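Rurnura Toy Library – progress report to the Drudik Fund
For the period ending in May

Thank you, first of all, for your patience while we got this report together. It has been a busy spring, and a happy one on the whole, and we are very glad to be able to tell you about it properly.

When we applied to you, we had a cupboard, a borrowed trolley and a great deal of goodwill. We now have a proper lending room on Jerkance Road, open on 5 mornings a week, and 93 families have joined. We had hoped for 100 by the end of May, so we are a little short, but new members are still coming in and we expect to get there over the summer.

The largest share of your grant went on shelving, storage and stock. We bought jigsaws, dressing-up clothes, a wooden train set (already much loved, and already short of one bridge) and plenty of building toys, which go out more than anything else we lend.

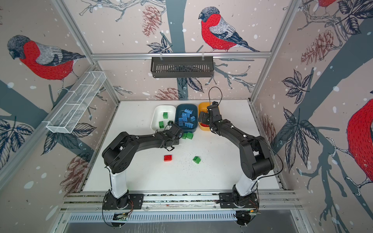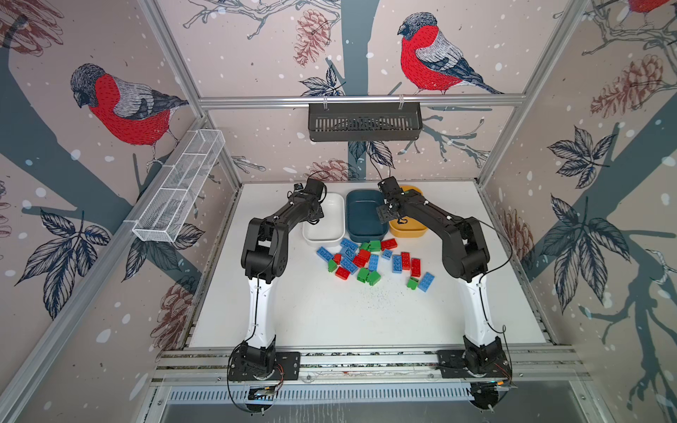
Building blocks, with containers to sort them into.

Borrowing has settled into a pattern. Families keep toys for three weeks, and most things come back on time and clean. We did lose two puzzles to a flood in somebody's kitchen, and have replaced them from the small repairs budget. The late fines we had planned seemed unkind once we got to know people, so we dropped them in March and have not missed the money.

The Saturday-style family sessions you asked about have been slower to get going. The hall was double-booked through most of the winter, and the ones we did hold were rather thinly attended. We would like to try them after school instead, at 4 o'clock, if you are content for us to move that part of the budget.

One lovely surprise was a letter from a toy library in Guimarães, who had come across our newsletter and wanted to swap ideas. They have sent us their labelling system, and we are slowly working through our own shelves with it – 40 toys relabelled so far, and a good many still to do.

We have a modest underspend on printing, and would be grateful to carry it over to the next period. The full accounts will follow by post once they have been checked.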